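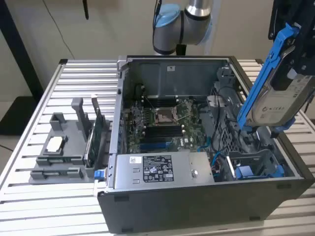
Saturday, bench 2. Drive and carrier in the gripper over the Dell case, fixed camera view.

Camera and controller comparison, drive removal

Goal for the day was to settle two things before we order anything from Fukuda. First, whether the handle pose should come from the fixed camera or the wrist camera. Second, whether to keep the Hestis controller for the pull or move that step to the Skullitus box. Kohei Ueda did the setup with me in the morning and left before the second block, so anything below about the second block is my reading only.

Task is the same one as last time. Gripper comes in over the case, finds a blue handle on a drive carrier, closes, pulls the carrier up and out of the cage, lifts to the hover point, holds, sets it down on the table. A run counts as good if the carrier comes all the way out, gets set down, and I don't touch anything in between. A nudge from me to the cable counts as a fail. Kohei wanted to allow one nudge. I didn't, and we went with mine.

Total runs: 52, split evenly over the four combinations (two cameras, two controllers). Order was drawn before we started and I stuck to it, except that I swapped two neighbors in the first block by misreading the sheet. Marked in the log. Doesn't change the totals.

Setup notes

Case on its side on the slotted table, side panel off, clamped at the back. Don't clamp at the front, it bows the wall and the latch binds. I lost most of an hour to that in May and nearly did it again.

The 3D-printed fixture stays where it is to the left of the case. The card is standing in its slot. We are not using the fixture in this test but the planner has it in the collision map, and if you move it you have to redo the map. Please leave it alone until the card and CPU steps are done too.

Drive plus carrier weighs 439 g on the kitchen scale. Payload was set in both controllers from that number. The old config on the Hestis had the bare drive weight in it. Worth checking whether last month's pull forces were logged with the wrong payload. I think they were, and I would not quote them to anyone.

Finger speed the same on both. Close force the same on both as far as the units let me match them. Skullitus wants a percentage and Hestis wants newtons, so I matched them by closing on the load cell and adjusting until the readings agreed.

Fixed camera

Good for what it was bought for. It gives the whole case, the supply, the drive cage and the hover point in one view, and it is the only camera that shows what the gripper has got hold of once the carrier is up. The hover check (is there a carrier, is it hanging straight) ran off this camera in every run regardless of which camera did the finding, and it made no wrong calls.

For the handle pose it is weaker. The arm comes in over the top and hides the cage at exactly the point when you would like a second look. So the pose is fixed early and the last part of the approach is blind. When the estimate is right this is fine. When it's off, the fingers come down on the top bracket of the cage, the force limit trips and the run is over. All of the fixed camera fails except one were like this. The remaining one was a slip on the pull and I would blame that on the grip, the pose looked good in the playback.

I tried raising the camera one hole on the post. Slightly better angle into the cage, worse focus. Put it back.

Wrist camera

Expected this to win on pose and it did. The estimate keeps updating on the way down, and the last correction is usually small. Fingertips landed on the handle and not on the bracket in every wrist run where the detector locked on at all.

The weak part is the lock. It needs a moment at the standoff height before it settles, and on a few runs it never settled and timed out. I added a 300 ms dwell at standoff after the first block and there were fewer timeouts after that. I can't say how much of it was the dwell, as the light had changed by then too. To be repeated with the blinds down.
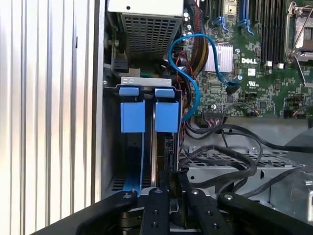 Exposure is the thing to fix first on the wrist camera, ahead of any work on the detector. Auto exposure meters on the full image, and with the ribbed metal wall filling the left third it goes after those bright ridges and pulls everything else down. The carrier handles are a strong blue and ought to be easy, but the lower part of the cage goes dark and the bottom edges of the two handles get soft. I set a metering window over the cage and the power supply grille and left the wall out of it. Lock came sooner. I also masked the bottom of the image where our own fingers are, all four of them, since the outer two spread wide and the detector kept proposing edges along them. The mask is static and only valid with the gripper open. If someone changes the open width, redo it.

Second problem is color. The SATA cable is bright blue and comes down right next to the right-hand handle. The segmentation was merging the two now and then, and the center of the blob moved toward the cable. On the left handle this doesn't happen. For now I added a shape check (reject anything too long and thin hanging off the main block) and it caught the merges I had saved from the first block when I ran it back over them. Not tested live. The better answer is probably to unplug and clear that cable as its own step before touching the drives, as a person would, but that is a different skill and we don't have it yet.

Related: the loose black cables over the chassis floor don't bother the drive step but they will be in the way of anything we try on that side of the case. Note for whoever plans the next one.

Controllers

Hestis first. Pull is a straight position move with a force limit on top. Smooth when the carrier is free. When the carrier catches on the way up it keeps commanding the line, force climbs, limit trips, stop. Recovery is manual. It is at least predictable and the log is clean. Stopping distance after a trip was short enough that I never worried about the case.

Skullitus has the compliant mode, which is why we borrowed a week of it in the first place. You give it a pull direction and a stiffness for the other axes and it lets the carrier find its own way up the rails. On carriers that caught, it wiggled through more often than it stopped. One run it took a long time over it, long enough that I had my hand on the stop button, and then the carrier came free and it set it down as if nothing had happened.

Against it: the stiffness settings are fiddly and the units aren't documented well. Too soft and the carrier tilts in the cage and makes things worse. Too stiff and you have the Hestis again with a worse user interface. The settings I ended on are in the log under the second block. First block was run stiffer, so don't pool the two blocks for this controller without saying so.

Also the Skullitus dropped its connection during one run. Counted as a fail. Kohei's guess before he left was the network switch and not the box, because the wrist camera stream hiccuped in the same minute. I swapped the cable and it didn't come back, for what that is worth.

Both controllers start the lift from the same height, and both overshoot the hover point a little with the drive on. Hardly matters here. It will matter for putting a carrier back in.

Ranking, going by good runs:

Wrist camera with Skullitus
Wrist camera with Hestis
Fixed camera with Skullitus
Fixed camera with Hestis

The gap between the first two is small and I would not bet on it with this many runs. The gap between the cameras is clear. Full table is in the shared sheet, tab named pull_compare.

What I'd do

Use the wrist camera for finding the handle and keep the fixed camera for the hover check. We have both mounted already so this costs nothing but cleanup of the config.

Keep the Hestis for now. The compliant pull is better on a sticky carrier, but we could get some of that by adding a small search motion on the Hestis side when force starts to climb, before the limit. I want to try that before we pay for a second controller. If it doesn't work I'll change my mind.

Hold off on the Fukuda fingertips. One slip in the whole set was a grip problem. The rest were pose, exposure, catching, or the network.

To do

Blinds down, repeat the dwell test with and without.
Metering window into the default wrist config (Kohei has the file open, ask first).
Shape check live, right-hand handle only, cable left where it is.
Search motion on Hestis, start with a small circle.
Tape a note on the case about clamping at the back.
Check last month's payload setting and add a remark to the old log.
Return date for the Skullitus box, someone must have the paperwork.

Left the arm parked and powered down. Logs are copied to the share, wrist video still copying when I went home.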